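Satier workshop notes: tidying with two arms
Filed under: Software, Bench tips

Sorting soft cases into a bin is a good test of a planner, as the items roll, lean and hide one another. The tips below come from the August runs with the Balia planner on the tiled bench. They assume both arms are calibrated and share one world frame.

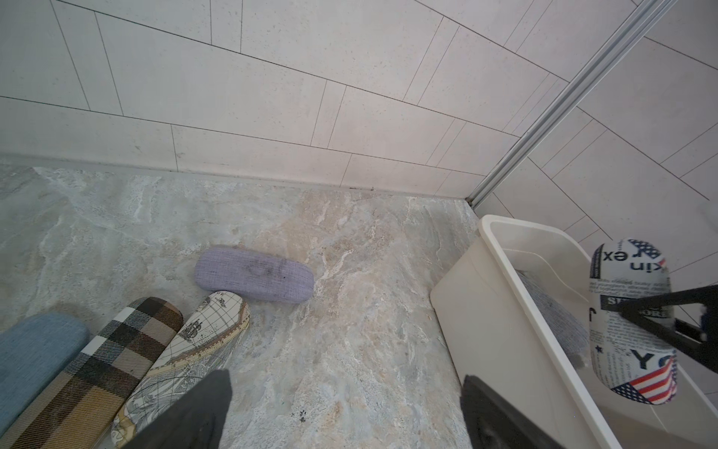
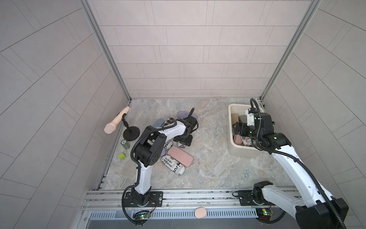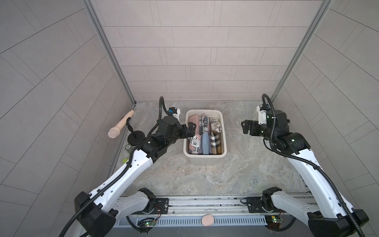 Bin work on the tiled floor: wrist view first, then two views of the whole bench.

Choosing what to pick first
Score each item by how much of its outline is clear, then by distance to the bin. Do not score by size. A case lying by itself on the floor should go before anything in a heap, even if the heap is closer. Re-score after every pick. The old list is stale as soon as one item in a heap has been touched.

Printed covers
Newspaper print, maps and tartan cause false edges. The Portela segmenter splits a printed roll into several small objects unless depth is given more weight than colour. Set the depth weight first and retrain only if that fails. We added 400 crops of patterned fabric to a set of 1,615 and saw fewer splits on checks, but little change on lettering.
Marbled floors have the same effect. Subtract a stored floor map before segmenting. Store a new one whenever the lights are changed.

Two arms, one bin
Treat the space over the bin as a lock. One arm holds it, the other waits outside the rim. Release the lock on wrist height, never on gripper state. An open gripper may still be below the rim.
Waiting positions should be set per arm. Mirrored values look neat in the config file but leave the cable loops out of the model. Add each hose as a chain of spheres and let the collision checker deal with it.

Placing upright
Fill the back row first. Plan the approach from above with the long axis vertical, and lower until the force reading steps. Stop there. Pushing on tips the neighbours over.
Set the release timeout to 615 ms. Shorter values let go while the fabric still grips the pad.

Wrist camera
Mask the fingers out of the depth image. Use a fixed mask for each opening width and interpolate between them. Near the bin wall the wrist view loses the far rim, so take the rim pose from the fixed camera and keep it until the arm has backed out.

Logging
Save the plan, the scene estimate and the joint log under one run number. Skastport exports drop the scene estimate by default; tick option 67 in the export list to keep it.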